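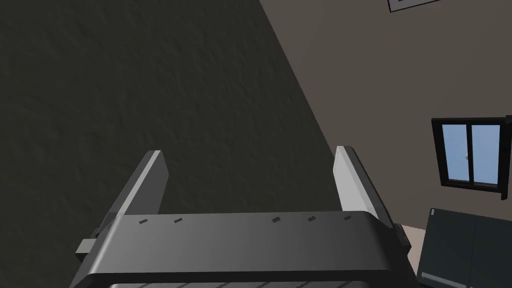

Gripper view in the simulator, fingers open.

Workshop tips: simulated household tasks
Nekura Robotics Club, December 2024

Set the finger opening before writing any motion code. Students who skip this spend the session tuning an approach path for a gap that is too narrow.

Keep one start pose per task and save it under the task name. Do not overwrite it. The kitchen project lost 19 runs last term to an edited start pose.

Cap each run at 2000 steps. A policy that has not reached the object by then is stuck, usually against the edge of a counter – stop it and read the log.

Veined stone textures are hard on color thresholds. Dark objects with pale speckles are worse. Use the depth channel to find the outline, then color to confirm it.
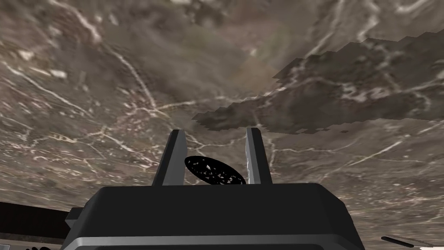

Benedek Rácz writes that depth alone failed for his group on thin items, and that they got better results by averaging four readings before closing the fingers. He also asks that the random seed go on the first line of every log.

The seed rule is adopted from January. For averaging, hold the arm still between readings – a moving wrist smears the outline.

Close the fingers at half speed until contact, then hold. Log files go in the Vida folder, one per run.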